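Ok I finally finished cataloging my grandmother's postcard box and I have to tell you all about it. 825 cards! The oldest ones are from a lake resort called Larnmont and I am completely hooked.

The thing I love most is how little people wrote. One card just says "Soup good. Feet bad. Home Thursday week." That's the whole message, and somebody paid for a stamp!

I started sorting them by place, then gave up and sorted by handwriting, and that's when it got fun. You start to recognize people. There's a great-uncle who underlines every single verb.

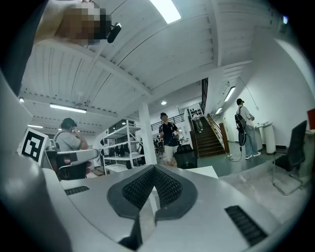
Liesl Lehner wonders if I've checked under the stamps, as people used to hide tiny messages there when they were courting.

Liesl, I had NO idea. I held a few up to the lamp right after reading that and one of the Larnmont cards has pencil marks under the corner - I can't make them out yet, but I'm not soaking it off until I've read up on how to do it safely.

Also learned this week: the way a stamp was tilted could mean something too. Upside down was one thing, sideways another. The trouble is that every town seems to have had its own version, so good luck decoding any of it.
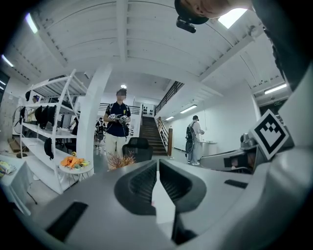
Back to the great-uncle. He sent 6 cards from the same hotel in June, all with the same view of the same pier, and on each one he marked his window with an X. The X moves! Either he kept changing rooms or he couldn't remember which one was his.

Next job is scanning the backs. I did the fronts first like a fool, and the backs are where all the good stuff is.

If your family has a box like this, please go get it down and read a few. And if anyone knows of a Burgi Grabner who spent summers in Larnmont, message me - I have eleven cards addressed to her and would love to know how she ended up in our box.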